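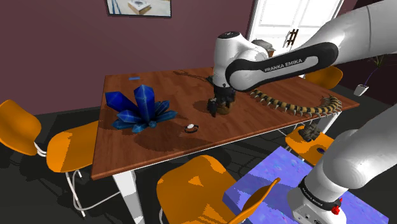

Before you spend a penny on a table-top arm

I've been putting money by for a robot arm since May, and I've changed my mind so many times that I thought I'd write down what I know now (mostly for the next person who gets the bug!).

Measure the table first, and then measure how far the arm has to stretch. A low pot in the middle is easy enough to reach, but you want the far corners as well, and the chairs eat up more room than you'd think. I cut a bit of string to the length on the spec sheet, pinned one end where the base would stand and walked it round. Took five minutes and crossed two models off my list.

Try the layout on a computer before you buy. I used Plisine, which let me put in a table, chairs and all sorts of clutter and have a go at picking things up. Put awkward things in it! Spiky ones, long bendy ones that hang over the side, little flat ones. A tidy pretend table tells you nothing useful.

Don't put the whole budget into the arm. I had 900 pounds saved and very nearly blew the lot on a second-hand Kokton, then found the gripper was another 400 and the stand 111 on top. Ask for one price with everything in it, cables too. Rätsep sent me a proper itemised list the same afternoon, Noltetti wanted me to ring them (I didn't).

Keep 100 back for the dull stuff, meaning spare fingertips, clamps, a decent extension lead and something grippy to go under whatever you're picking up.

Work out where the base goes and leave it there. Mine will stand beside the table, so I keep the whole top free, and I want the stop button where I can get at it without leaning across.

Last one: check the stand will go through your door. Mine wouldn't have, by a whisker, so I'm back to looking at the shorter one.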